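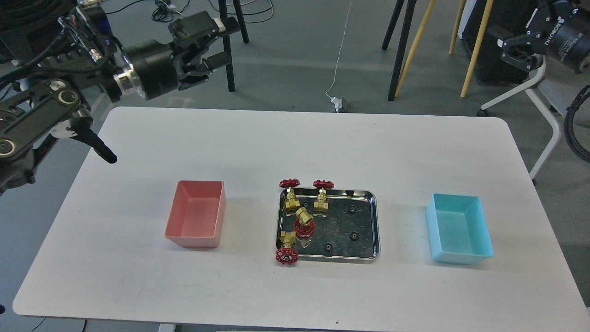
Je cherche quelqu'un pour le tri des vannes à l'atelier Gekby, et si possible quelqu'un qui aime vraiment ça ! Moi c'est Lucie MacDonald, je m'occupe des pièces de robinetterie depuis septembre et je commence à manquer de bras. Le poste, en gros : prendre les vannes en laiton à volant rouge dans le plateau inox, les regarder une par une, puis les ranger dans le bac rose ou dans le bac bleu clair. Rose pour ce qui repart au contrôle, bleu pour ce qui est bon à emballer. On travaille debout, sur une table blanche, et le sol est en béton (prévoyez de bonnes chaussures).

Je ne demande pas de diplôme. Il faut de bons yeux, de la patience, et ne pas être fâché avec les petites références : le dernier lot, pour Barreto, faisait 534 pièces, et les étiquettes se ressemblent toutes. Si vous avez déjà monté un robinet chez vous, dites-le-moi, ça m'intéresse plus qu'un long CV.
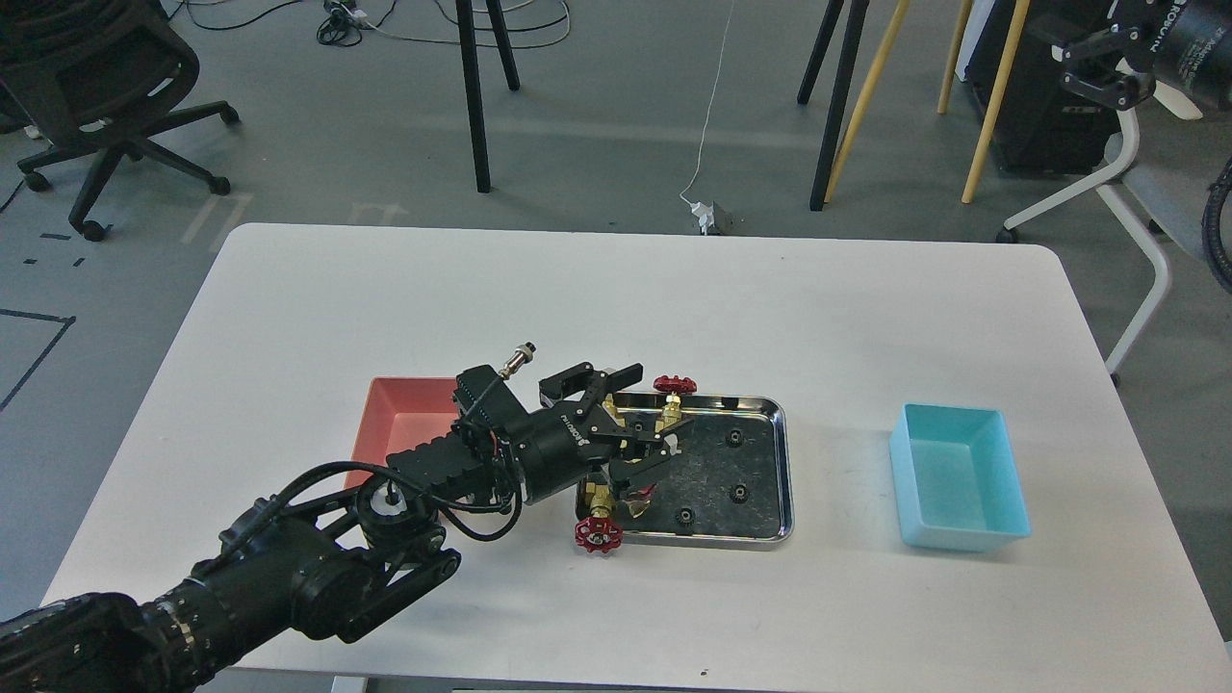
Au poste de tri : deux vannes dans le plateau.

Côté pratique, c'est un mi-temps, le matin, avec 10 jours d'essai payés. Aníbal Flores vous montrera le contrôle des volants et des filetages — il connaît les modèles Sakov par cœur, profitez-en. On peut parler des horaires, je suis assez souple là-dessus.

Pour postuler, écrivez-moi quelques lignes à l'accueil de Gekby, référence 1652, avec vos disponibilités et un numéro où vous joindre. Je rappelle tout le monde, promis !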